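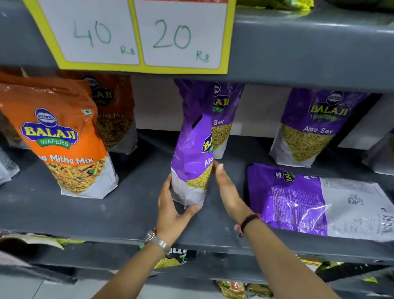

4. 前列の秩序:袋菓子の棚における「立たせる」作業

4.1 問題の所在

小売の棚を扱った文献は、棚を完成品として論じるものが多い。棚割図があり、商品があり、両者が一致しているか否かが問われる。一致していない場合、文献はこれを「乱れ」と呼び、乱れは売上との相関を調べられたのち、節の終わりまでに回帰式のなかへ姿を消す。本節で扱うのはその手前にある、はるかに地味な事柄である。つまり、袋はどうやって立っているのか、という問いである。

箱や缶を研究する者には、この問いの切実さがおそらく伝わらない。缶は立つ。箱も、よほどの恨みを買っていないかぎり立つ。ところが底にまちのついたスタンド袋は、立つことを名称によって約束しながら、その約束の履行を中身の偏りと隣の袋の機嫌に委ねている。細い麺状の揚げ菓子であるセヴは袋の中で絡まり合い、豆や粒の混じったナムキーンは低いほうへ寄る。どちらの袋も、置いた者が手を離した瞬間から独自の見解を持ちはじめる。

前節まで、われわれは Flokville の小規模店舗における補充の頻度と時間帯を検討してきた。本節では対象を一つの通路の菓子棚に絞り、前列を整える動作(現場では単に「前を直す」と呼ばれる)を取り上げる。前列という語は、棚の手前の縁に最も近い袋の並びを指すものとして用いる。後列はその後ろにあるものすべてである。分析概念としては粗いが、店の人々も同じ粗さで使っており、より細かい区分を提案したところ丁寧に聞き流された。

4.2 資料

資料は二種類ある。一つは店内での観察記録で、前列に手が入った場面を1663件書き留めた。補充に伴うもの、客が戻した袋を直すもの、通りがかりに一袋だけ触れていくものを含む。もう一つは、店で働く8人への聞き取りである。聞き取りは二月に行い、いずれも短い。棚について長く語りたい人がそれほど多くないことは、調査計画の段階で予想しておくべきであった。

場面の分類には三度失敗している。最初の分類表は袋の向きを角度で記録するもので、記録者二名の一致度は、二名とも誠実であったことが信じがたいほどに低かった。二度目は動作の目的を書き留めるものだったが、手を動かしている当人に目的を尋ねると、たいてい手が止まり、それから棚以外の用事が始まる。三度目の分類表については多くを述べない。表計算ソフトの一枚に収まらなかった、とだけ記しておく。最終的に採用したのは、袋に対して何がなされたかを動詞一語で記す方式である。起こす、引く、押す、回す、重ねる、抜く。該当する動詞が二つある場合は、先に起きたほうを採った。

なお、1663件のうち246件は分類から除いた。棚の前に立つ人の背中しか記録されていない場面、触れたのか触れそうになったのかを記録者自身が後から判断できなかった場面がその大半を占める。

4.3 底を持つ手、脇を押さえる手

袋を起こす動作には、片手で済ませる型と両手を使う型がある。当初われわれは、片手の型を熟練者のもの、両手の型を新人のものと想定していた。想定は聞き取りの初日に崩れた。最も長く棚を扱ってきたという人が両手を使い、最近入ったという人が片手で袋を弾くように立て、その袋は次の客が通る前に倒れた。

両手の型では、一方の手が底の隅を下から受け、もう一方が袋の脇に添えられる。底を受けるほうの手がしているのは、持ち上げる仕事に見えて、その多くがまちを開く仕事であるらしい。スタンド袋の底は、閉じたまま置けばただの折り目にすぎず、折り目の上に立つものは少ない。まちが開けば底は面になる。脇に添えた手のほうは、面になった底の上で中身が落ち着くまでの短い時間を稼いでいる。説明すればこれだけのことだが、この説明を得るまでに、われわれは当該の袋菓子をかなりの数購入した。研究費の費目をめぐる事務局とのやりとりは本稿の範囲を超える。

中身による違いも報告しておきたい。セヴの袋は、絡まった中身がある程度ひとかたまりで動くため、一度底を決めればそのまま落ち着くことが多い。豆や色の違う粒が混じったミックスの袋は、起こしたあとに粒がもう一段沈む。棚を直す人のなかには、起こす前に袋を軽く振る者がいる。聞き取りではこの動作を「座らせる」と呼ぶ人が二人いた。立たせるために座らせるという語法の矛盾を指摘したところ、二人とも特に困った様子はなかった。

4.4 前列と後列の距離

前列の袋が縁にどれだけ近いかは、外から来た者には好みの問題に見える。近ければ取りやすく、落ちやすい。遠ければ落ちないが、上の棚板の影に入り、棚は実際よりも空いて見える。棚割の手引きは「縁に揃える」と書いて先へ進むが、縁に揃えられた袋は、上半分が膨らんでいれば縁から顔を出す。揃えたのは底であって、客が見るのは顔である。

もっとも、顔が縁から出ることを店の側が一律に嫌うかといえば、そうとも言えない。聞き取りでは、少し出ているくらいのほうが「入ってきたばかりに見える」という意見と、「次に誰かの肩で落ちる」という意見が並んだ。両者は同じ時間帯に同じ棚を担当しており、互いの直しを直し合っていた。動詞の記録を時系列に並べると、同じ段について引く、押す、引く、押すという列がきれいに現れる。はじめてこの列を見たとき、われわれは周期性の発見に色めき立ち、要旨の草稿まで書いた。シフト表を入手したのはその翌週である。

図4に、この節で問題にしている配置の一例を示す。同じ品が前後に重なり、前の二袋の間に隙間が空いている。右の袋のほうが手前に出て、わずかに傾いている。棚割図の上では、ここは一つの品名が書かれた一つの長方形である。

図4 中段の棚に立つ Aloo Sev の袋。前の袋の後ろに、同じ紫の袋が控えている。上段では、左の袋が棚の縁から前へ垂れている。 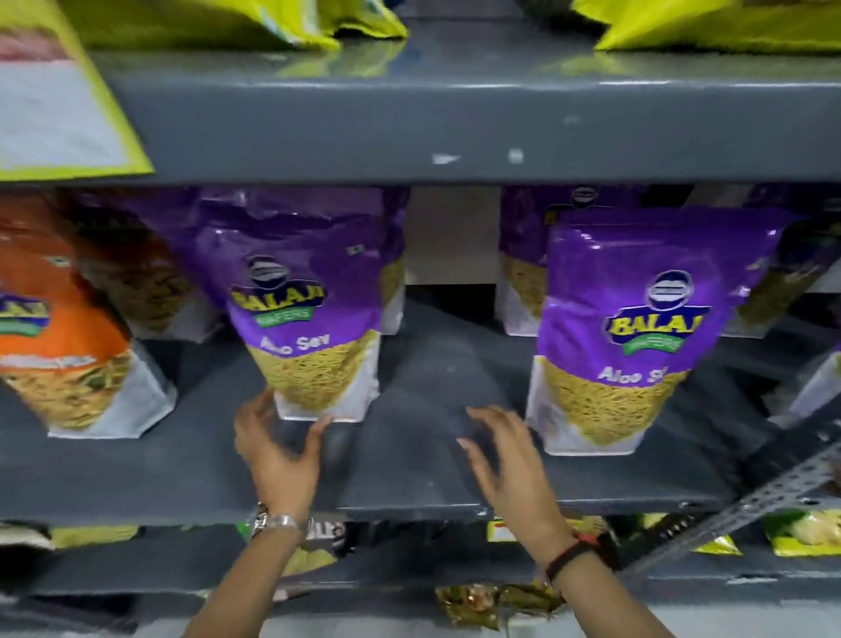 Henok Alemneh は草稿のこの箇所に、隙間を欠品の徴候として数えるのか、それとも手の入る余地として数えるのかを先に決めておかないと後の議論がすべて二重に読める、と書き込んだ。加えて、自分なら後者に賭けるが、賭けた根拠を聞かれたら席を外す、とも。

この指摘は正しく、以下の記述はこれを受けて書き改めたものである。結論から述べると、二つは記録の上で区別できない。隙間は客が一袋持ち去った跡かもしれず、直す人が次の袋を差し込むために空けた場所かもしれず、右の袋が傾いたためにできただけのものかもしれない。隙間そのものは由来を語らない。そこでわれわれは、隙間の後に何が起きたかによって事後的に名前をつけることにした。袋が入れば「余地」、入らないまま閉店に至れば「欠け」である。この定義によれば、すべての隙間は閉店まで身分が定まらない。統計担当の Vsevolod Stelmakh はこれを打ち切りデータの一種として扱うことに同意したが、同意の文面はきわめて短かった。

身分の定まった隙間のうち、余地と呼べたものは325件であった。欠けの数は、閉店時刻が日によって違うこと、また閉店後にも棚が直されることから、ここでは掲げない。閉店後の棚直しがあることは調査の終盤まで知らなかった。朝になると前列が整っている理由として、われわれの野帳には長らく「要検討」とだけ書かれていた。

4.5 値札の管轄

袋が立っているかどうかに比べ、値段は単純な事柄だと考えられがちである。調査した通路では、棚の横梁の前面に枠つきの札が掛かり、手書きの数字が入る。数字はルピーで記され、二つの値が左右に並ぶ札もある。手書きであるから書き換えは容易で、字が読めれば内容に疑問の余地はない。

疑問の余地があるのは、それがどの段の値段かという点である。梁は上の段の床であると同時に、下の段の天井でもある。札を床に属するものと読めば値段は上の品のものになり、天井に属するものと読めば下の品のものになる。さらに左右二つの数字が並んでいれば、左の品と右の品の値段なのか、大袋と小袋の値段なのか、あるいは別の何かなのかという問いが加わる。店の人々にこの点を尋ねると、全員が即座に、確信をもって答えた。答えは二通りあった。

客の側の解決はもっと静かである。多くの客は札を見ず、袋をひとつ取り、会計台で金額を告げられてから態度を決める。戻すことになった袋は棚へ帰るが、元の場所へ帰るとはかぎらない。記録では、戻された袋の行き先として最も多いのは、会計台から見て最初に手の届く段であった。これは棚の秩序に対する客の貢献であり、棚割図には欄がない。

Nammont の店舗との比較をここで行う予定だったが、先方では札が袋に直接貼られており、本項の問いがそもそも成立しなかった。比較対象としての不適切さは、訪問の前に電話をすれば判明したはずである。Illia Prokopenko が撮ってきた駅前の写真は良い出来だったが、掲載は見送った。

4.6 混ざりものと、混ざった棚

以下では、品の境目で何が起きるかを見る。
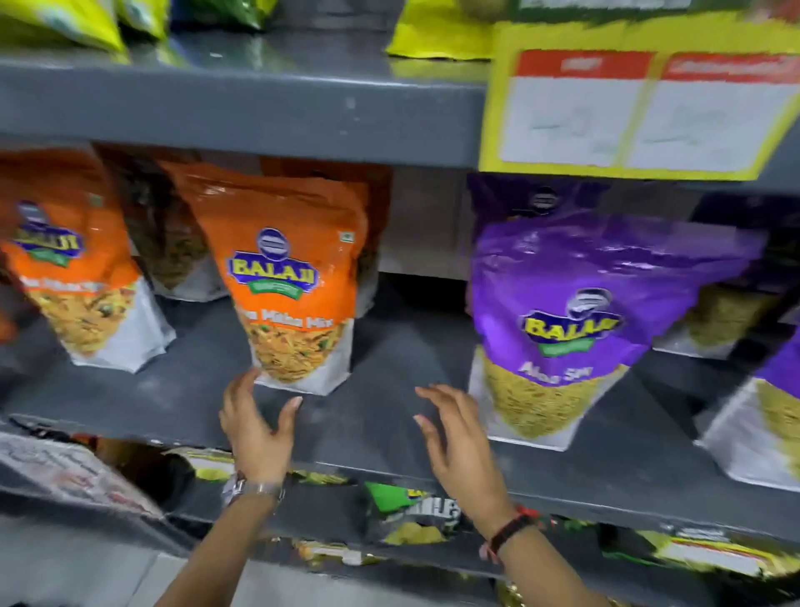
境目とは、ある品の並びが終わり、別の品の並びが始まる位置のことである。棚割図では縦の線で示される。現場の棚に線はなく、あるのは袋の色の変わり目だけで、その変わり目は前列と後列とで一致しないことが多い。前列では同じ色が続いていても、その間から別の色の袋が顔を覗かせる。後ろの袋は前の袋の陰で、前列よりもずっと気ままに暮らしている。

直す人の側から見ると、境目には二つの流儀がある。一つは、前列さえ揃っていれば後列には立ち入らないという流儀で、これを前列主義と呼ぶことにする。もう一つは、違う品が後ろに混じっていれば、前の袋をどけてでも抜き出す流儀である。こちらを徹底主義と名づけたところ、該当する当人から、自分は徹底などしていない、気になるだけだという抗議を受けた。名称は修正していないが、抗議は記録した。

前列主義には見かけ以上の合理性がある。後列の袋はいずれ前に出る。前の袋が売れ、後ろの袋が引き出されるとき、混じっていた品はその場で発見され、その場で直される。つまり前列主義者は、直しを先送りしているように見えて、必要になる時点まで待っている。弱点は、前の袋が売れない場合である。売れない袋の後ろに迷い込んだ別の品は、売れない袋と運命を共にする。聞き取りではこれを「寮に入る」と表現した人がいた。いつ出るのかと尋ねると、賞味期限の確認のときだという。

徹底主義の弱点は時間と、それから隣の袋である。前列の一袋をどけるには、どこかに置かなければならない。棚の隙間に置けばその袋が境目を越え、上の段に置けば上の段の問題になり、床に置くことは衛生上の規則が禁じている。片手で持ったままもう一方の手で奥を探ると、前項で述べた両手の型が使えず、抜いた袋を戻すときに倒れる。倒れた袋は隣を押し、隣はその隣を押す。観察記録には、混じった一袋を抜いた結果として段全体を起こし直した例が含まれている。当人はこの一連の作業を、後の聞き取りで「ちょっと直した」と要約した。

品名の共通部分が多い場合、境目はさらに曖昧になる。ミックスと名のつく品は、そもそも何が入っていれば正しいのかが外からは分かりにくく、袋の色と、窓から見える中身の様子に頼ることになる。窓のある袋は、この点で棚直しの味方である。ただし窓は下半分にあることが多く、前に袋が立っていれば隠れる。後列の袋を見分ける手がかりとして残るのは上端の色とロゴであり、同じ銘柄の品が並ぶ段では、ロゴはほとんど役に立たない。結局は色である。店で働く人々も、聞き取りの場では品名で話していたものの、棚の前では「紫」「オレンジ」としか言わなかった。

4.7 記録方式の限界

動詞一語の記録は、動作の始まりをよく捉え、終わりを捉えない。引かれた袋がどこで止まったか、回された袋が正面を向いたかは、この方式では分からない。Yurii Ostapchuk の提案により、後半の観察では終了時の状態を「立」「傾」「倒」の三値で併記した。傾いたまま立っている袋をどちらに入れるかで再び記録者間の一致度が下がり、われわれは最初の分類表の角度の列を懐かしく思い出すことになった。

商品管理ソフト Pinix の在庫数との突き合わせも試みた。帳簿上の数と棚の上の数はしばしば食い違ったが、どちらが誤っているかを決めるには後列をすべて出す必要があり、営業時間中にそれを行う許可は得られなかった。営業時間外の許可は得られたものの、既に述べたとおり、その時間の棚は直された後の棚である。

また、観察者がいることで棚直しが丁寧になった可能性は否定できない。ある聞き取りでは、見られている日は前列だけでなく二列目まで直した、と率直に語られた。観察者自身が袋に触れた例もある。Rostyslav Holovko の野帳には、目の前で傾いていく袋を三度見送り、四度目に手が出たとの記載がある。この場面は動詞「起こす」として記録されていたため、分析から除外した246件に含めてある。

次節では、同じ動詞の分類を Lưu の飲料棚に適用する。飲料の容器はほとんどが自力で立つため、「起こす」の件数は少ないが、「回す」が大幅に増える。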